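Hi Randi,

You asked for something less stiff than last year's report, so I'm just going to write it the way I'd tell you over coffee. July was a good month for the Tamusgate secondhand jewelry project!

First, the money. We had 384 donated pieces come in through the shops, and Irena has finally finished sorting the backlog from spring (she would like it on record that she never wants to untangle another chain). Repairs took up most of the materials budget, mainly solder, clasps and a new polishing wheel. We're still inside what Fjeld approved, and I don't expect that to change before fall.
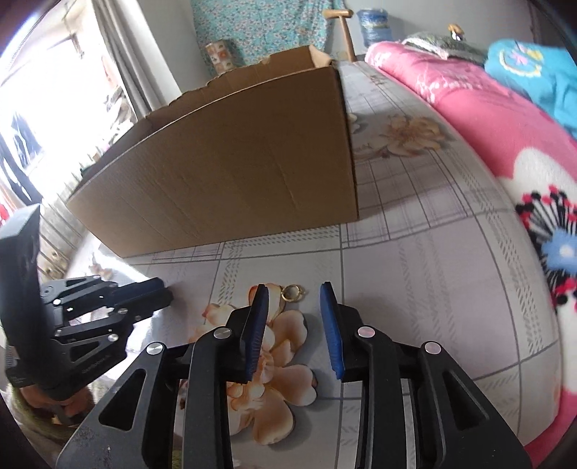 A ring on the printed cloth, Tamusgate.

The evening repair classes filled up faster than I'd planned for. We opened with 10 places and had to add six more, so Sixten is now teaching two groups back to back and is a little hoarse by the end of it. People seem to like resizing best — stone setting scares them, and I can't blame them. I'd like to add a beginners' session on clasps if you can live with me moving some of the printing money over.

The Flimitz shop is the weak spot. Sales there have been slow, the window is on the wrong side of the street, and the lease talks with the landlord are dragging on. Xóchitl wants to try a stall at the Urnau market instead and I think she's right, though the stall fee is due up front.
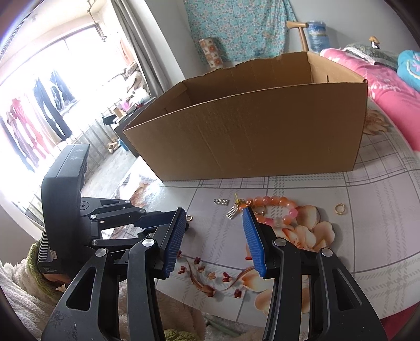 Photo: Britt-Marie Løken

Next up is pricing. Our tags are all over the place, with similar brooches going for very different amounts depending on who wrote the label, and customers have noticed. Irena and I are drafting a simple price sheet and I'll send it with the receipts. Could you let me know about the printing money before then?

Thanks as always,
Your very busy project lead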